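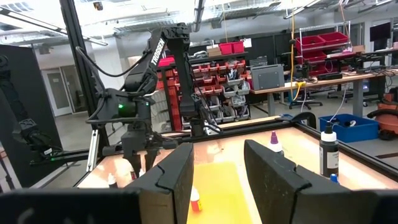

Ticket: replacement gripper fingers and spare arm, bottle handling cell
Opened: May 2020
Status: waiting on quote
Queue: Equipment requests

Original request. We need a decision on finger sets for the bottle cell before the next order goes to Greltik. The current fingers are the wide stepped ones, and they are too bulky for the small bottles. With a small white orange-capped bottle at the front of the yellow area and a dropper bottle with a purple cap off to the other side, the wrist view loses a good part of the table behind the fingers. Approach angles have to be picked around that. I want to price narrow fingers for all arms in the cell, plus one spare arm.

Reply from purchasing. Is this a fault or an upgrade? Faults come out of the maintenance line. Upgrades need a budget code and a second quote.

Reply from requester. Upgrade for the fingers. The spare arm is planning only, no fault open against any arm. Budget code is the Skistlow one, same as the March order.

Reply from purchasing. Skistlow has 315 dollars left on consumables. Capital is separate and closed until the new fiscal year. What does a finger set cost?

Reply from requester. Greltik quotes 292 dollars for 2 sets, machined, shipping included. Lead time 9 working days. Flundier does printed ones for less but will not commit to a tolerance on the mounting holes. We had to file out the holes on the last Flundier parts and they still sat crooked. Asking Yazzie for the second quote.

Reply from purchasing. 292 fits on consumables if fingers are classed as wear parts. Please confirm they are. Also confirm the mounting pattern is unchanged, so we are not buying adapters next month.

Reply from requester. Fingers are listed as wear parts in our maintenance sheet. Mounting pattern checked against the drawing: same bolt spacing, same screw length. No adapter needed. The camera bracket stays where it is. The calibration file has to be redone after the swap, which takes half a shift and costs nothing outside of labor.

Troubleshooting done before opening the ticket, for the record:
Moved the camera bracket to the highest position. View improved at the far side of the table, no change close to the fingers.
Opened the gripper to full width before each approach. More of the target visible, but the fingers touched neighboring bottles on the way down.
Spread the bottles farther apart. Works, but cuts down the number of layouts we can run and does not match what the customer will have on site.
Tried the old rubber pads for grip. No effect on the view. Removed.

Reply from purchasing. Understood. Yazzie quote received, higher than Greltik and with a longer lead time. Going with Greltik unless you object.

Reply from requester. No objection. Please put the part numbers on the PO exactly as they are on the quote. Last time they sent left fingers only.

Reply from purchasing. Will do. Spare arm: open a separate ticket under capital and link it here. Include power supply, cables and mounting plate in the estimate. The last arm request left out the cables and had to be resubmitted.

Reply from requester. Separate ticket opened and linked. Leave this one open until the fingers are in and the calibration has been redone.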